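Sorting the kitchen at home: your questions
3 min read | Print | E-mail this page

Do I need to empty every cupboard first?
Goodness, no. Pick one shelf, put the kettle on and see how you get on!

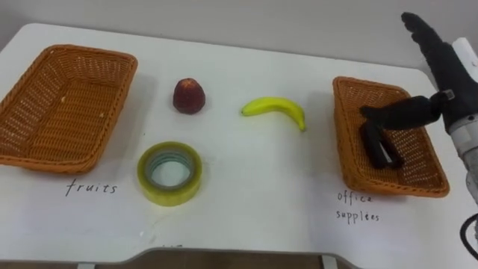
Fruit is where most of you get stuck, judging by your letters. Keep it out where the family will see it, and give it a home with a name. A woven basket with "fruits" written by hand just below it does the job beautifully.

Should onions go in with the apples?
Better apart, if you've the room (a second basket is plenty).
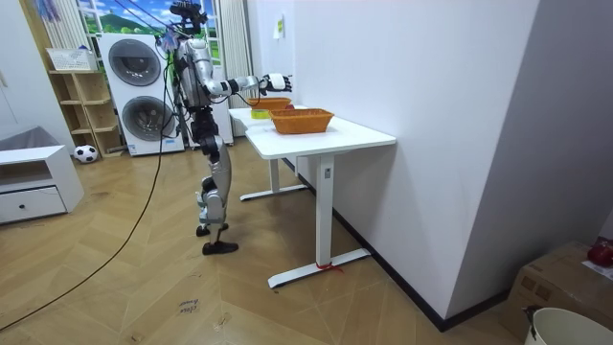
Two woven baskets on a white standing desk.

How often should I tidy?
Morag Baird does hers every November, bless her. I manage five minutes after tea.

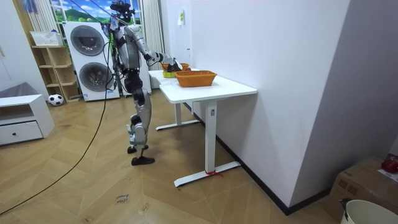

Baskets one behind the other, with a gap between.

480 shares | 5 comments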